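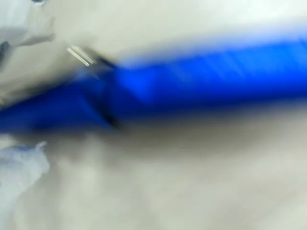 Blue, and moving.

October

Up before six for the Ogilvie run. Dark the whole way to the depot and wet leaves on the hill, so I took it slow. Euan Rutherford had the van idling when I got there and his father was already in the back seat with a thermos.

The new lane warning was switched on for the first time in all the Fleseck vans this week. It beeps if you drift over the line, and it beeps again if you look away from the road too long. Gregor hates it. He says he has driven for longer than I have been alive and never needed a beep. Euan told him to keep his eyes front and it would keep quiet. I drove the first leg and got two warnings. One was fair, I was looking at the mirror for a motorcycle and let the van wander. The other came on the patched section by the quarry, where the old paint shows through beside the new. I wrote them both down for Morag Lamont, who wants a note of every alert with the place and the time.

Stopped at Nedaslow for eggs and toast. Gregor paid, so he can't have been that angry.

Unloaded by ten. The load was nearly 380 pounds over what the sheet said and Fraser Kerr wouldn't sign until it had been weighed again. I stood on the dock and ate an apple. He signed.

On the way back Yaneth Nina called about the night driving class. There are still places left and it costs 200 dollars, half of it paid by the company if you finish. I said yes. My eyes are fine but I don't like the glare on the county road, and I brake too much when there are deer signs.

Gregor drove the last leg – no beeps at all, and he mentioned it at every light.

Need to buy wiper blades for my own car. The driver's side leaves a stripe right where I look. Also call the dentist. Bed by nine-thirty, early start again tomorrow.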